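Home | Posts | Laundry Log | Contact

My grasp planner, Isley, thinks everything is one towel. I gave it 4 weekends and 2000 training crops, and it still picks by height.
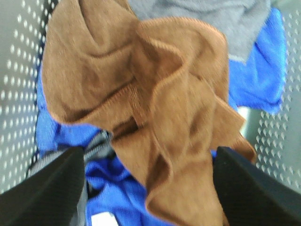
Brown on blue, one lump to Isley.

Delphine Brannigan told me to split on color first. I did, and felt clever until the jacket-ish thing.

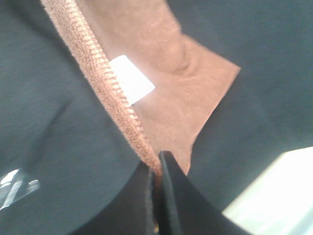 Segmentation is where I lose my evenings. The color split hands me a brown region and a dark region and swears they are two items. With a zipper running between them, they are one garment, so I now merge regions that share a zipper edge. It cost 53 lines.

Next up is deciding when to stop.

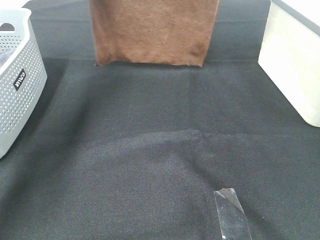

Last edited 20/05/2023

The done check only looks at the middle of the table. Brown cloth at the back? Finished, says Isley. I'll fix it in June.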